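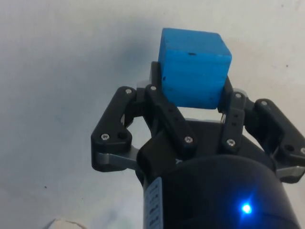
The Gutinow is a tabletop pick-and-place robot cell assembled in the Rankin shared workshop at Lustunton. It is known chiefly for handling coloured cubes, a job it performs with the gravity of a crane unloading a ship. Work on it began in January, and the first entry in the build log, by Torquil Dunbar, reads in full: "Arm on. Gripper on. Nothing moves."

Design

The cell pairs a white robot arm with a black two-finger gripper, mounted at one end of a table. The fingers are driven through linkages and carry dark pads at their tips. Control software, called Itasix, was written by members over 12 weekends and rewritten over the following 2, the second version being shorter and considerably less ambitious.

The work surface is a white cloth laid over the table. Purists on the workshop mailing list proposed a machined plate, to be levelled and anodized at someone else's expense. The cloth stayed.

Operation

The standard exercise uses a blue cube and a red one of much the same size. Itasix brings the gripper down over the blue cube, closes the fingers, lifts, and sets the cube back down at a chosen spot. The red cube is an obstacle by profession — the program is expected to leave it alone.
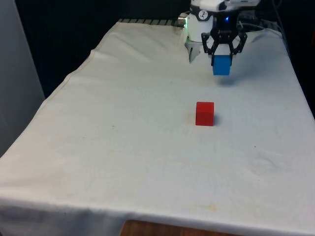 Dunbar objected in the log that a second cube proved very little, and that any arm could avoid something it had never been asked to touch. The entry drew a long correspondence, most of it about the colour of the cubes.

Placing is regarded as harder than picking. A cube released too high lands wherever it likes, and one pushed too low makes the arm stop and sulk until it is reset by hand. 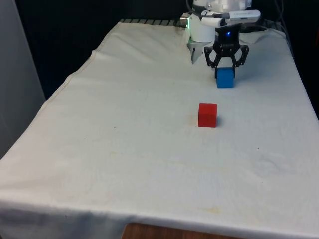 The release height is therefore stored as a separate setting, along with the closing force and a pause before the fingers open. Members adjust all three freely and record the changes rarely. A planned endurance run of 1000 cycles has been on the whiteboard since the spring, underneath a reminder about the bandsaw.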